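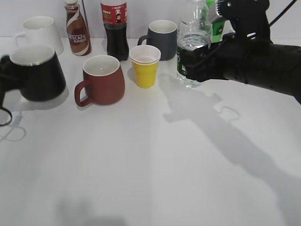
Hard Water Is a Labeling Problem

Most arguments about shampoo are arguments about water. Two people buy the same bottle, follow the same directions, and report opposite results. One says it lathers well and rinses clean. The other says it leaves a film and makes the hair feel like string. Both are probably right. They live in different places, and the liquid coming out of the shower head is not the same liquid.

I have lived in Willside for seven years. The water is hard enough to scale a kettle in a month. Before that I lived in Jamora, where it was soft. I used one shampoo in both towns, a plain one from Studenon, and for a long time I assumed the company had changed the formula. The ingredient list on my old bottle matched the new one line for line.

What the minerals do

Hard water carries dissolved calcium and magnesium. Hair that has been bleached, colored or heat-styled carries more negative charge on its surface than untouched hair, and positively charged metal ions bind to it. Copper from old pipes does the same and can give light hair a green cast. True soap makes this worse, as it reacts with calcium to form an insoluble scum. Modern shampoos mostly use synthetic detergents, which cope better, but they do not remove all of what has already settled on the hair.

A chelating shampoo is meant to deal with that. It contains an agent that binds metal ions and lets them rinse away. The common ones are EDTA salts, sodium gluconate, phytic acid and citric acid. They vary in strength, and the amount used matters at least as much as the name.

My complaint is with the words on the front of the bottle. "Clarifying," "detox," "purifying" and "deep cleansing" are used as if they meant one thing. A clarifying shampoo may be nothing more than a stronger detergent. It will strip oil and styling residue well enough and leave the calcium where it was. A buyer with hard water can use such a product twice a week, dry out the hair, and conclude that minerals were never the issue.

A small amount of disodium EDTA near the end of an ingredient list does not settle the question either. It is often there to keep the product stable in storage. The list gives order, down to a point, and it does not give purpose.

What a useful label would say

Dishwasher makers solved a version of this long ago. Many machines with a built-in softener have a hardness setting, and the manual tells the owner which setting goes with which water. Hair products could borrow the idea at almost no cost. A line on the back could read: suitable for soft, moderate or hard water. A second line could say whether the product removes mineral deposits, and how often to use it.

The usual objection is space. I measured the back panel of my current bottle, and a paragraph on the brand's feelings about the ocean takes up 55 millimeters of it. There is room.

The second objection is that customers do not know their hardness. Many do not, but the figure is easy to get.
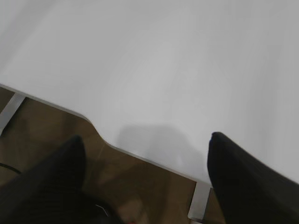
Water suppliers commonly publish it, and a pack of test strips costs less than a bottle of salon conditioner. I used six strips over one winter and the reading barely moved. A person who can match a foundation shade can read a strip.

The third objection comes from salons, and it is the best of them. A stylist can judge buildup by touch and pick a treatment on the spot, which a label cannot do. My salon, Bermúdez, does this well - it asks new clients where they live before it mixes any color. But most washing happens at home, and that one question is missing from the store shelf.

Shower filters are sold as the other answer. Many of the small cartridge types are built to reduce chlorine, and they do little for calcium. Softening a house supply takes an ion exchange unit, which costs real money and which renters usually cannot install. For them a properly labeled chelating wash, used every couple of weeks and followed by conditioner, is the cheaper route. They should be able to find one without learning the names of four acids first.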